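3.2 The number boards

The loan register kept at Nina gave us 947 records in which a number puzzle went out to a family and came back. We read 400 of them in full for this paper. The rest were used only to check that the months we had picked were not unusual. Each record has the name of the item, the borrower's card number, the condition on return in the desk staff's own words, and a line for missing parts. The wording is loose. "Short one fish," "no 9," "9 in box but not in hole" and "ok ex. lid" all appear on the same page, and we kept the phrases as they were until the coding stage described in 3.4.

Three kinds of number board are on the shelves. The first is the plain inset board sold as the Bakevine, which has ten numerals in a single row on bare wood. The second is the Grovolska, a smaller board with two rows of five. The third, and the one most of this section deals with, is a long wooden board with a painted sea and beach, which staff at both sites call the sea board. Enby, the second site, owns only the sea board and the Bakevine, so comparisons that involve the Grovolska rest on Nina alone.

The sea board differs from the other two in how much is on it. Chunky numerals sit in shaped recesses across the blue part, in order, with a greater-than symbol past the 10. Along the top edge is a second set of number pieces that stand upright. Between the two sets are small round holes, and there are rectangular slots along the top as well. The bottom strip is painted as sand. A child who knows the first part of the number row can use the lower numerals as an ordinary inset puzzle and leave the top edge alone, and many of the parents we spoke to said this was how the board got used at home for the first few weeks.

For color we followed the paint a person would name at arm's length. This caused some trouble. The 2 and the 4 among the lower numerals were called blue by one coder and teal by the other, and the upright pieces toward the left end were called green or teal depending on the light in the room. We settled on recording the number wherever it could be read and treating color as a second field, filled in only when both coders agreed. The yellow 6 and the red 7 never gave any difficulty. Figure 3 shows the board laid out on the gridded cloth that was used as a common background for all the boards.
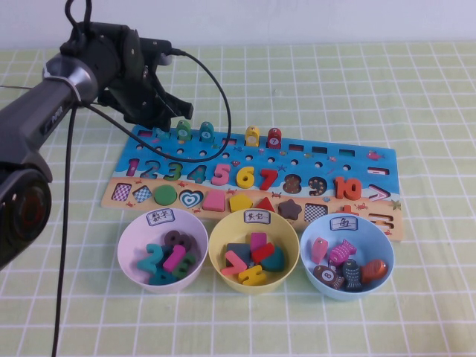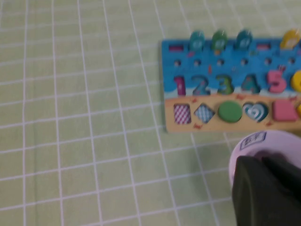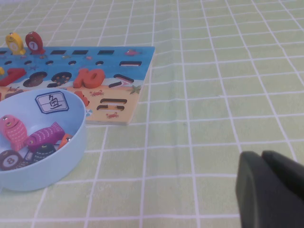

Figure 3. The sea board on the gridded cloth. First: the length of the board, with the lower numerals 1 to 7 and 10 in place and the 8 and 9 recesses empty. Second: the left end, with lower numerals 1 to 5 and upright pieces along the top edge. Third: the right end, with the yellow and red upright pieces and the empty rectangular slots beyond them.

Two features of the layout matter for the analysis. The first is that an empty recess for a lower numeral still tells the user what belongs in it. The 8 and 9 recesses in the first picture of Figure 3 are dark brown and dotted and have the shape of the number, so a gap in the row can be named without looking at any other piece. An empty rectangular slot on the top edge gives no such help. To know which upright piece belongs there, the user has to count along from the pieces that are standing, or compare with the numeral row underneath. We expected this to show up in the return notes, and it did: staff wrote down the number of a missing lower numeral in nearly every case, but for the upright set they mostly wrote "one short" or just "fish."

The second feature is that the two sets share the same number range on one board. A family checking the board before return can run a finger along the lower row and find it full while the top edge is still short. On the Bakevine this can't happen, as there is only one row to look at. On the Grovolska there are two rows, but they make up one set split in half, and a gap in either is equally plain.

We also noted what staff do at the desk. At Nina the sea board is taken out of its bag and put flat on the counter, the lower numerals are pressed in from left to right, and the upright pieces are stood in the top edge last. A bag that comes back with pieces loose takes longer, and on a busy Thursday afternoon the upright pieces are sometimes checked by handful. At Enby the order is reversed. The upright pieces go in first, while the lower numerals stay in a shallow tray. Nilton Huamán, who ran the Enby desk during the study, changed the order in November after a run of boards had gone out with gaps along the top. He also asked that the greater-than symbol be left out of the checklist, as new staff kept stopping to ask what it was for.

Both routines were left alone for the period covered here. It would have been tidier to have one routine at both sites, but the desks have different counters and different opening hours, and the change would have fallen in the middle of the records.

Some limits of the material should be set down at this point. The register records what staff saw on return and says nothing of when a piece went missing. A lower numeral that came back in the bag but out of its recess was counted as present. A piece from a different board that had been pushed into a slot was counted as missing for the board it was in and as present for the board it came from, if that could be worked out. There were few of these, all of them from the Bakevine, whose 1 is narrow enough to go into places where it does not belong. Worn paint was not coded. The sand strip on the older boards has scuffs along the lower edge, and borrowers do mention them, but staff only began writing them down partway through the register.

We did not count the printed sea creatures as parts, though several borrowers asked about them. Two families reported a "lost crab" from the sea board. The crabs are decoration, and in both records the desk had already crossed the line out.

The next section sets out the codes used for the return notes and the agreement between coders for each type of board.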